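시뮬레이션에서 수도꼭지 레버 돌리기, 위치 제어와 임피던스 제어 비교가 이상하게 나옵니다

Soledad Medrano
답변 3 · 댓글 4

로봇팔로 세면대 수도꼭지 레버를 돌리는 과제를 시뮬레이션에서 돌려 보고 있습니다. 과제 묶음 이름은 Mendoza이고, 팔과 그리퍼는 그대로 둔 채 제어기만 바꿔서 비교하는 게 목적입니다. 5월에 시작했는데 아직 첫 번째 표도 못 채웠습니다.

위치 제어로 돌린 것 중에 레버가 본체에서 따로 떨어져 있는 에피소드가 나왔습니다. 손잡이는 배경에 떠 있고 그리퍼는 수전 옆에 있습니다. 관절로 연결된 물체라 떨어질 수가 없다고 생각했는데, 로그에는 오류도 경고도 없습니다.

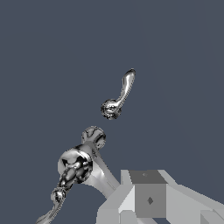
비교한 조건

제어기는 두 가지입니다. 하나는 말단 위치를 목표로 주는 일반적인 위치 제어, 다른 하나는 Lilavham 라이브러리에 들어 있는 임피던스 제어입니다. 제어 주기는 둘 다 200 Hz입니다. 그리퍼는 Sirar 기본형 모델을 씁니다. 손가락을 닫은 상태로 레버 옆을 밀게 했고, 쥐는 동작은 넣지 않았습니다.

조건마다 40회씩 돌렸습니다. 레버가 목표 각도까지 돌아가면 성공으로 칩니다. 위치 제어는 36회 성공, 임피던스 제어는 19회 성공입니다. 주변에서는 다들 접촉이 있는 작업이면 임피던스 쪽이 나을 거라고 해서 반대로 나온 게 이해가 안 됩니다. 강성을 올리면 성공 횟수가 늘긴 하는데 그러면 위치 제어하고 다를 게 없어지는 것 같습니다.

이미 해 본 것은 다음과 같습니다.

- 마찰 계수를 올려 봄. 차이 거의 없음.
- 손가락 접근 방향을 위쪽에서 옆쪽으로 바꿔 봄. 임피던스만 조금 좋아짐.
- 수전 모델을 다른 것으로 교체. 같은 경향.
- 시드 변경. 같은 경향.

궁금한 것은 두 가지입니다. 레버가 분리되는 게 제어기 문제인지 모델 문제인지, 그리고 지금 나온 성공 횟수를 비교 결과로 써도 되는지입니다.

혹시 시작 자세가 문제일까 싶어서 접근 단계도 봤습니다. 손가락은 아래를 향하고 있고, 오른쪽의 작은 밸브 손잡이하고는 아직 간격이 있습니다. 적어도 이 시점에는 겹쳐 있는 것 같지 않습니다.
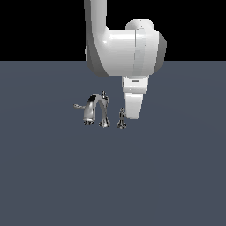 Huw Morgan
채택된 답변

결과부터 말하면 지금 숫자로는 제어기 비교를 못 합니다. 레버가 떨어진 에피소드가 성공으로 들어가 있을 가능성이 큽니다. 성공 조건이 "레버 링크의 회전각이 목표 이상"으로만 되어 있으면, 본체에서 빠져나간 레버도 각도만 맞으면 성공입니다. 위치 제어의 36회 중에 그런 게 몇 개인지 먼저 세어 보세요.

분리되는 이유는 제 경험으로는 이렇습니다. 위치 제어는 목표와의 오차가 남아 있으면 힘을 계속 올립니다. 손가락이 레버 옆면이 아니라 허브 쪽을 밀면 레버는 돌지 못하고, 힘은 관절을 회전축과 다른 방향으로 당깁니다. 시뮬레이터의 관절 구속은 대부분 완전히 딱딱하지 않습니다. 힘이 크고 시간 간격이 크면 구속 오차가 벌어지고, 어느 정도를 넘으면 되돌아오지 못합니다. 엔진에 따라서는 이 상태를 오류로 보지 않아서 로그가 깨끗합니다.

그러니까 제어기와 모델 양쪽이 다 걸려 있습니다. 확인 순서는 이렇게 하는 게 빠릅니다.

1. 매 스텝 레버 링크 원점과 본체 쪽 관절 기준점 사이의 거리를 기록한다. 정상이면 거의 변하지 않아야 합니다.
2. 그 거리가 벌어지기 시작하는 스텝의 접촉력을 본다.
3. 위치 제어에 힘 상한을 건다. 임피던스 쪽 최대 힘과 같은 값으로 맞춘다.
4. 물리 계산의 시간 간격을 절반으로 줄이고 같은 시드로 다시 돌린다. 제어 주기는 그대로 둔다.

4번에서 분리가 사라지면 수치 문제가 주된 원인입니다. 안 사라지면 모델 파일에서 관절이 제대로 정의되어 있는지 보셔야 합니다. 변환 과정에서 레버가 자유 물체로 들어간 파일을 본 적이 있는데, 그 경우에는 건드리기만 해도 떨어집니다.

힘 상한을 맞추지 않고 두 제어기를 비교하면 힘을 더 쓰는 쪽이 이기는 시험이 됩니다. 표에 넣을 거면 최대 접촉력도 같이 적으세요.

댓글 4

Soledad Medrano
거리 기록을 넣었습니다. 위치 제어 성공 중에 거리가 벌어진 게 꽤 있습니다. 모델 파일에는 회전 관절로 되어 있고 축도 맞습니다. 시간 간격은 아직 못 바꿨습니다.

Huw Morgan
그럼 그 에피소드들은 실패로 처리하고 다시 집계하세요. 따로 "분리" 항목을 만드는 것도 괜찮습니다.

Soledad Medrano
분리 항목을 따로 두겠습니다. 임피던스 쪽에는 분리가 하나도 없었습니다.

Patricio Gaete
레버 관절에 마찰하고 감쇠 값이 들어 있는지도 보세요. 감쇠가 너무 크면 천천히 밀어야 돌아가는데 임피던스는 시간 제한에 걸려서 실패로 끝납니다.

Tímea Antal

위 답변에 동의하고, 임피던스 쪽 실패에 대해서만 덧붙입니다.

저도 Lilavham의 임피던스 제어를 문손잡이 과제에 써 봤는데, 기본 설정은 모든 축의 강성이 같습니다. 레버를 미는 작업에는 이게 잘 안 맞습니다. 미는 방향으로는 힘이 부족하고, 레버가 돌면서 손가락이 위로 미끄러질 때는 잡아 주는 힘이 모자랍니다. 축별로 강성을 따로 주고, 미는 방향은 중간 정도, 수직 방향은 높게 해 보세요. 전체 강성을 한꺼번에 올리는 것과는 결과가 다릅니다.

목표점을 어떻게 주는지도 중요합니다. 레버 끝은 원호를 그리며 움직이는데 목표를 직선으로 주면 중간부터 손가락이 레버에서 벗어납니다. 위치 제어는 힘으로 버티니까 티가 덜 나고, 임피던스는 바로 빠집니다. 회전축을 중심으로 한 원호 위에 목표점을 놓고 조금씩 앞으로 옮기면 됩니다.

시작 위치도 하나로 고정해서 보지 마세요. 손가락이 스파우트 위쪽, 그러니까 아치 꼭대기의 작은 핀 가까이에 있는 자세라면 오른쪽 레버까지 내려가는 경로가 스파우트 옆을 지나게 됩니다. 그런 자세에서 바로 직선으로 보내면 레버에 닿기 전에 다른 부분을 칠 수 있습니다.

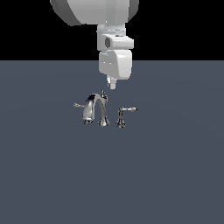
저는 그래서 접근을 두 구간으로 나눕니다. 먼저 높이를 유지한 채 레버 위로 수평 이동하고, 그다음에 수직으로 내립니다. 접촉이 시작되기 전까지는 두 제어기 모두 같은 궤적을 쓰게 하고, 내려온 다음에 제어기를 바꿉니다. 이렇게 해야 접근에서 생긴 실패가 제어기 비교에 섞이지 않습니다. 구현이 귀찮으면 최소한 실패 원인을 접근 중 충돌, 미끄러짐, 시간 초과로 나눠서 적는 것만 해도 표를 읽기가 훨씬 쉬워집니다.

강성 값은 모델 질량에 따라 달라지니 제 값을 알려 드려도 도움이 안 될 것 같습니다. 낮은 값에서 시작해서 레버가 돌기 시작하는 지점을 찾고 거기서 조금 더 올리세요. 감쇠는 임계 감쇠 근처면 충분합니다.

Leobardo Arriaga

그리퍼를 바꿔 보세요. Sirar 기본형은 손가락 끝이 좁아서 미는 작업에는 별로였습니다. 저는 끝이 넓은 손가락으로 바꾸고 나서 대충 다 됐습니다. 제어기는 뭘 썼는지 기억이 안 납니다.

Soledad Medrano
질문에 썼듯이 그리퍼는 고정하고 제어기만 비교하는 중이라 지금은 바꿀 수 없습니다. 다음 표에서는 손가락 모양도 비교할 생각이라 그때 참고하겠습니다.

질문자 추가 내용

시간 간격을 절반으로 줄였더니 위치 제어의 분리는 줄었지만 없어지지는 않았습니다. 힘 상한을 같이 걸었더니 나오지 않습니다. 대신 허브 쪽을 미는 경우에는 그대로 멈춰 있다가 시간 초과로 끝납니다. 이건 정상적인 실패로 보고 집계했습니다.

임피던스는 원호 목표점으로 바꾼 것이 효과가 컸고, 축별 강성은 아직 조정 중입니다. 수직 방향을 너무 높였더니 내려갈 때 레버 위에서 튀는 경우가 있어서 다시 낮추고 있습니다. 시드는 두 조건에 같은 것을 쓰고, 처음에 올린 성공 횟수는 표에서 뺐습니다. 관절 감쇠는 모델마다 값이 달라서 하나로 통일해도 되는지 따로 질문을 올리겠습니다.

공유 2 · 이 질문에 답변하려면 로그인하세요

Pronirside 질문 게시판 | 문의하기 | 게시물의 저작권은 작성자에게 있습니다 | 맨 위로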